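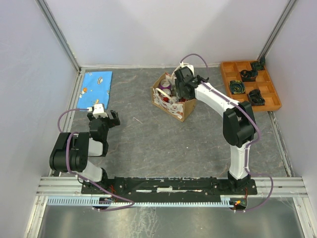 Recording bag-unpacking demos on the Flirkus station

1. Home both arms and start a new session in Hatel.
2. Put three or four items in the paper bag and turn it to a new angle.
3. Drive the arms with the leaders. Move slowly near the handles – they snag.
4. Save the take, or press discard if you dropped something.
5. Change the items after every 80 takes.

We stop at 400 takes per task. Keep 200 of those with the bag off center.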